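Workshop notebook, 2020-08-31
Haria tower, processor swap

Got the Dell open on the bench at last and I'm really pleased with how much room there is to work.
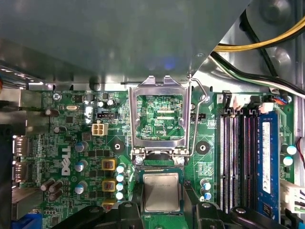

Next job is the paste. Elaine Pimentel left me 2 tubes from Nuralum and I want to try the thinner one first, a small blob in the middle and no spreading. She swears by it!

Things I keep forgetting, so they go in here: check the gold triangle against the corner mark before the chip goes down, let it sit under its own weight, and only then close the plate and bring the lever over. No pushing. Heatsink screws go in crosswise, a few turns each.

I do love this step, it's such a tidy bit of engineering for something you hardly ever see.

Still to do: dust out the drive bay, find the spare fan (Cordeiro box, top shelf), then leave the memory test running for 300 minutes. Elaine, please don't switch it off at the wall!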